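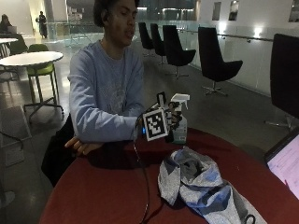

Gatunden Round Table, Dark Red
Item 3249
Manufacturer: Fomon
Category: Tables > Small round tables > Indoor

Overview
The Gatunden is a round table for kitchens, break rooms, study corners and small offices. It seats two people comfortably with plates or paperwork in front of them, three if everyone is having coffee only. The top has a sealed surface and can be cleaned daily with a trigger spray and a cloth. The base is a single central column, so chairs can be placed at any point of the edge.

The table is supplied as a top, a column, a foot plate and a hardware bag. One person can assemble it. A second person is useful when the table is turned upright.

Specifications
Top diameter: 1000 mm
Top color: dark red
Shape: round, no leaf, no extension
Weight, assembled: 13 kg
Column: steel, black powder coat
Foot plate: steel, black powder coat, with felt pads
Height: fixed
Cartons: 2
Intended use: indoor, dry rooms
Warranty: 2 years on column, foot plate and fittings

Surface
The dark red color is uniform across the top. Small variations between production batches are normal, and customers ordering several tables for one room should place them on a single order so that they are picked from the same batch.

The surface resists water, coffee, tea and common household cleaners for the duration of a normal meal or work session. It isn't rated for solvents, nail polish remover or undiluted bleach. Hot pans need a trivet. Rubber feet on laptops, keyboards and desk lamps can leave marks if the object stays in one position for several months - lift it now and then and wipe underneath.

Dark tops show dust and dried droplets sooner than light ones. In a room with a window at table height, streaks from over-wetting will be visible from the side. The cleaning procedure below was written with this in mind.

Routine cleaning
1. Clear the area to be cleaned. Move laptops and power adapters away from the spray.
2. Brush off crumbs and grit with a dry cloth.
3. Spray a mild, non-abrasive cleaner onto the cloth, or onto the top from a short distance. One or two pulls of the trigger cover half the table.
4. Wipe from the center outward, turning the cloth as it picks up dirt.
5. Wipe the edge all the way around. Liquid collects on the underside of the edge if it is left.
6. Dry with a second cloth.

Cotton or microfiber cloths are both suitable. An old T-shirt works if zippers, buttons and heavy seams have been cut off. Do not use scouring pads, melamine sponges or powder cleaners. They dull the surface locally and the dull patch can't be polished out.

Furniture polish isn't needed. Silicone polish leaves a film that makes the top slippery, and bottles and cups will slide if the floor is uneven.

Stains
Ballpoint ink: isopropyl alcohol on a cloth, applied to the mark only, then water.
Candle wax: leave to harden, lift with a plastic scraper, wipe with warm water and dish soap.
Adhesive from labels: cooking oil for a few minutes, then dish soap.
Turmeric and tomato: clean the same day. Older stains may fade but shouldn't be expected to disappear.

Assembly
Lay the top face down on a blanket or on the flattened carton. Fit the column to the mounting plate with the four long bolts, finger tight. Fit the foot plate with the center bolt and washer. Tighten the long bolts in diagonal order, then the center bolt. Turn the table upright and check for movement. Retighten all bolts after the first month of use.

The hex key is included. Power drivers should be kept off the long bolts, as the threaded inserts in the top can be pulled out by over-tightening.

Placement
Allow enough space behind each chair for a person to get up. On carpet, remove the felt pads and fit the plastic glides from the hardware bag. Do not sit on the edge. A single-column table will tip under a person's weight.

Spare parts
Hardware bag, complete
Felt pads, set
Plastic glides, set
Column
Foot plate
Replacement tops are not sold separately.

Compatible items
Park chair, black
Park stool, low
Preltent cable clip, adhesive, for fixing a laptop charger lead to the column

Customer questions

Can the table be used on a covered porch?
No. The sealed surface tolerates damp, but the inserts under the top don't. - Paloma Strickland, product support

Is the top the same red as the Park stool cushion?
No, the cushion is brighter. We can mail a color chip of the table top on request. - Paloma Strickland, product support

Does the column come in white?
Black only. A white version is planned for April. - Barrett Bellamy, sales

Customer comments

"Stable enough for typing. Shows fingerprints near the edge, mostly where I rest my arm. Wipes clean." Kazimiera Pawlak

"Second carton came a day after the first. Bolts all there. Took one star off for the delivery." Roscoe Schumacher

Availability
In stock. Both cartons ship together where the carrier allows it.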